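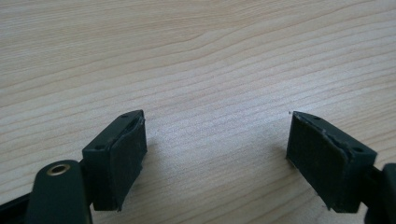

Dedeck Hardwax Oil, Matte Clear

A finish for indoor tables, desks, shelves and countertops that lets pale wood stay pale. We have been using Dedeck in our own shop for long enough that most of the rags in the bin smell like it, and we still get a little excited when a first coat goes on and the grain wakes up!

Most oils turn light woods yellow. Some people like that (it looks lovely on old pine), but if you picked ash or maple or birch for its color, you probably want to keep it. Dedeck carries a touch of white pigment, so little that you won't see it as white once it's wiped back. It only cancels out the amber. On walnut and cherry you should order the Natural version, as the pigment can settle in open pores and look dusty.

Sizes
Sample pouch, enough for a test board
Half-pint can
Quart can
Gallon can (ships ground only)

What you'll need
A white nylon pad or a short-bristle brush, a stack of lint-free cotton rags, sandpaper in 120 and 150 grit, and gloves. We pack a Kustov pad with every quart. They hold up well and you can cut them into quarters for chair legs and other fiddly parts.

Putting it on
Sand to 150 and stop there. Going finer closes up the surface and the oil has nowhere to go. Vacuum, wipe with a dry cloth, then stir the can properly, right down to the bottom, and keep stirring every so often while you work.

Spread a thin coat along the grain. Thin means thin, and if it looks wet and glossy you have twice what you need. Wait 8 minutes, then wipe off everything that will come off. Turn the rag often. Let it dry overnight with a window open and do it again the next day. Two coats is right for a desk or a dining table, and shelves are usually happy with one.

You can use the table gently the day after the second coat. Leave it a full week before you wash it or put a cloth over it.

Rags soaked in oil can heat up and catch fire on their own. Lay them flat outdoors to dry, or drop them in a metal can of water with a lid. Please don't ball them up and toss them in the trash.

Coverage
A quart does nearly 200 square feet in one coat on sanded maple. Softer woods drink more, and end grain drinks a lot more, so buy a size up if you're doing butcher block.

Living with it
Wipe up spills when you see them and clean with a damp cloth and a drop of mild soap. Skip anything with ammonia or bleach. If a spot goes dull, rub in a dab of oil with a rag, wait, buff it off, and it blends right into the old coat. This is the part we love most, since a varnished top would need sanding from end to end.
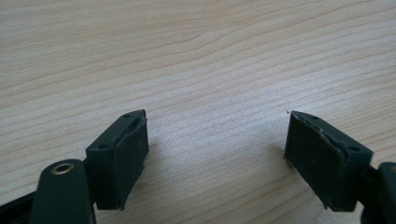
Ah-rin Bae wrote to us that she put two coats on her kitchen table in October and the color has hardly moved, though she wishes the lid on the quart were easier to get back on. She taps hers down with a rubber mallet and a scrap of plywood.

Goes well with
Ogola Table Soap, for weekly washing
Zellport Edge Blocks, for breaking sharp corners before the first coat
Dedeck Natural, for darker woods

Item 704. Cans keep for years unopened. Once opened, press the lid down tight, store the can somewhere that doesn't freeze, and peel off any skin before you stir.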